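# Colour Loss in Printed Cotton Bedding Under Repeated Home Laundering

Sille Lund, Khairul Raju, Amirul Saragih
Textile Materials project, January 2025

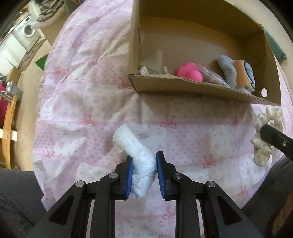 *Figure 1. Pink and white patchwork quilt with bow motifs.*

## 1. Background

Printed cotton bedding is washed more often than most household fabric and usually at a higher temperature than clothing. Care labels give a maximum temperature but say little about how quickly the print will fade at that maximum. Pale pinks and corals are a useful case to study, as a small change in a light shade is easier to see beside white than the same change in navy or grey.

The project asked two questions:

1. How much does wash temperature affect fading in pale printed cotton?
2. Does line drying in direct sun add a measurable amount of fading to that caused by washing?

## 2. Materials and method

Test fabric was a plain-weave printed cotton bought as a single length from Lillstead. It was cut into 54 swatches, each overlocked on all sides to limit fraying. Swatches were divided evenly between two wash temperatures, 33 °C and 60 °C, and then between three drying methods: indoor rack, outdoor line in sun, and tumble dryer. The lower setting is the nearest our programmable machine could hold to a typical cool wash.

The detergent was Gritisix powder without optical brightener, dosed by weight. A brightener would have raised the apparent whiteness of the ground and hidden part of the result.

Colour was read with a handheld colorimeter at a marked point on each swatch, before the first wash and after every fifth wash. Change is reported as ΔE against the unwashed reading. Each reading is the mean of 5 measurements. The full set came to 2633 individual measurements after duplicates and two misfiled sheets were removed.

## 3. Results

Temperature had the larger effect. Swatches washed at 60 °C passed the point of visible change well before those washed at 33 °C, whichever way they were dried. Most of the loss took place early, and the curve flattened in the later washes.

Sun drying added to fading in both groups. The effect was stronger in coral areas than in lilac areas, which we had not expected. Tumble drying gave almost the same colour readings as the indoor rack, but the swatches shrank more and the surface became fuzzy.

The white ground yellowed slightly in the sun-dried group. This was visible only when swatches were laid side by side under the lightbox.

## 4. Sources of error

- The outdoor line was partly shaded in the afternoon, so exposure was uneven along its length.
- The colorimeter was recalibrated once, midway through the tests. Readings on either side of the recalibration differ by a small offset, which was corrected.
- Only one fabric was tested. Pigment prints and reactive prints behave differently, and the supplier could not confirm which process had been used.

## 5. Further work

A second run in July would give a lower winter UV level for comparison — the present outdoor results apply to summer conditions only. Yanti Sitompul has offered the use of a xenon lamp cabinet, which would remove the shading problem. Unwashed offcuts have been kept in a dark drawer for that purpose, labelled by position along the original length.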